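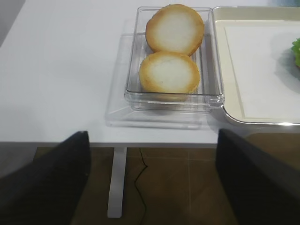 Gremham, 4 April 2019 - I'm Jolanta Urbańczyk, and I'm so happy to tell you that Kamudance is opening a second lunch counter in Gremham this June! We've been squeezed into our old spot on the market square for years (regulars know the elbow problem), and the new one seats 80.

Sombat Kongkaew is moving over to run the kitchen. He's keeping the burgers, the pickled cabbage and the peanut slaw, and he's finally getting a proper grill - he has asked for one every winter I've known him. Buns will still come from De Bruijn, baked that morning and toasted when you order.

Last year 1,076 of you filled in our menu cards, and 202 asked for later hours. So we'll stay open until nine!

Want to come to the tasting evening or talk to Sombat for a story? Ask for Lieven Dekker at the market square counter and he'll put you on the list.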